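**Ticket:** Demo cell, open day run-through
**Opened by:** Viorica Vukadinović, Storar visitor program
**Assigned to:** Umut Bozkurt
**Status:** Open, waiting on customer
**Priority:** High (visitors booked for July)

**Reported problem**

During the rehearsal for the open day, the left arm stopped partway through the bag routine with a grip timeout. The operator cleared it and it came back on the next cycle. We have 20 visitors per group and 8 minutes per group, so we can't be clearing faults in front of them. The right arm did not fault.

**Comment, Umut Bozkurt**

I need the controller log and the name of the routine that was loaded. Also check whether the hands were homed after the cell was moved to the room by the windows. Home each arm with the hand open and clear of the table, then look at the finger positions on the pendant.

**Comment, Eero Pelkonen**

Homed both arms at 9:40. Hand open on the window side, no errors on the pendant.

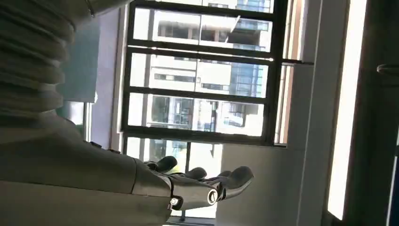 Issue 6

Filed under the number above in the Clenivov tracker. Please use it when you call. Log is attached. The routine loaded was "bag_lift_b", which is the one Huttunen sent with the last update. I ran it six times after homing. It finished four times and timed out twice, both times at the same step, when the fingers close on the bag and the controller waits for the force reading to settle.

**Comment, Umut Bozkurt**

Thanks, log received. The timeout at that step is set to 300 ms. That value was chosen for cartons. Thin plastic keeps folding under the fingers and the force reading drifts, so the controller doesn't get a steady value in time. Two things to try, one at a time:

1. Run the routine with the bag set down flat on a cloth and slow the closing speed by half.
2. If it still faults, put the speed back and raise the settle timeout to 600 ms.

Don't change both together or we won't know which one did it.

**Comment, Eero Pelkonen**

Tried step 1 with one of the red and white bags. 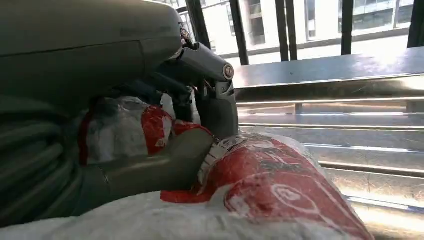 *Grip check with a printed bag on white fabric.*

Slower closing helped some. One timeout in ten runs. It also makes the cycle long, and Viorica says the group slot won't take it. Went to step 2 with normal speed. Ten runs, no timeouts. I saved it as "bag_lift_c" and left the old one on the controller.

**Comment, Viorica Vukadinović**

Tapio Kallio is giving the talk and wants the full station for the demo, with the scale and the conveyor, the way it will be on the day. Can we confirm the new routine there before I send out the schedule? He also asked whether the right arm can wait with its hand open over the belt while the left one handles the bags. He wants people to be able to see the fingers.

**Comment, Umut Bozkurt**

Yes to both. For the right arm, set a hold position in the sequence and don't use the pause button. Pause drops the sync between the arms and you have to start over. Keep the left arm's path above the rim of the green tray.

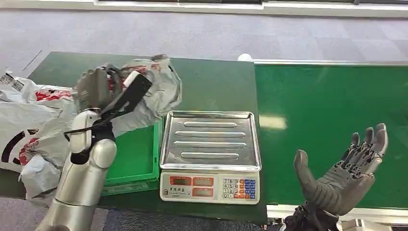 *Posted by Martti Tikkanen, Nilness field service*

I was on site for the station test and can add the results. We ran "bag_lift_c" at the table with the bags to the left of the scale. No grip timeouts. One stop from the left arm for a path limit, which was a different fault code. The approach height still had the value from the old room. I raised it 20 mm and it did not come back in the runs we did after that.

The hold position for the right arm works. Its hand stays open above the belt until the left arm sends the done signal.

Still to do:

- [ ] Eero to back up the controller with "bag_lift_c" and the new approach height
- [ ] Huttunen to confirm the 600 ms value is safe to keep after the open day
- [ ] Tapio to do one full talk-through with the cell running
- [x] Scale display left switched off unless Tapio asks for it

**Comment, Viorica Vukadinović**

Schedule is going out this afternoon. Please leave the ticket open until Tapio has done his run. I'll post here when it's finished.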